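Working Group on Safe Operation of Tabletop Manipulators
Minutes of the meeting of 27/07/2026
Chair: Jong-dae Kang
Represented: Fesodex, Galletex, Whiteley
Apologies: Vunder

1. Previous minutes
Accepted with one correction. In item 4, "shared zone" should read "shared workspace" throughout.

2. Draft 3337, section 2: two-arm cells
Galletex asked whether the section covers cells where both arms reach into the same tray. The chair confirmed that it does. The wording now reads: "Where two arms can reach the same container, only one gripper may be below rim height at a time, unless the controller checks for collisions between the arms."

Fesodex objected to "rim height" for shallow trays and proposed a fixed clearance of 100 mm above the table. Whiteley noted that a fixed value fails once trays are stacked. Both options stay in the draft, in brackets, until the next meeting.

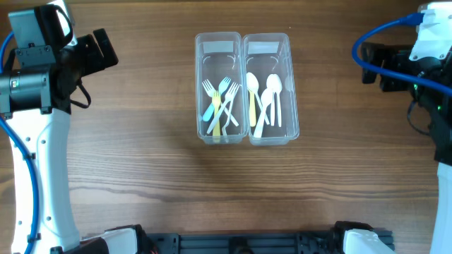
Cables were discussed under the same section. Any cable running outside the arm must be secured so that it cannot enter the gripper's path at full wrist rotation. Straps and ties count as cables for this purpose – Whiteley to add a note.

3. Sorting tasks with household items
Agreed that containers are to be fixed or their position checked before each run. Galletex wants label placement specified too. Not agreed; the group considers labels a matter for the task sheet.

Light plastic items such as forks and spoons tend to overlap, and a grip on one may lift another. The draft will require a stop and a return to the start position if a second item is lifted. Fesodex to supply text.

4. Wrist cameras
Mounting screws to be inspected every 8 hours of operation. Recalibration is required after any contact between camera and table. Vunder's written comment on lens cleaning was carried over.

5. Actions
Fesodex: text for item 3.
Whiteley: note on straps and ties.
Chair: circulate revised section 2 with both bracketed options.

Next meeting to be set by email.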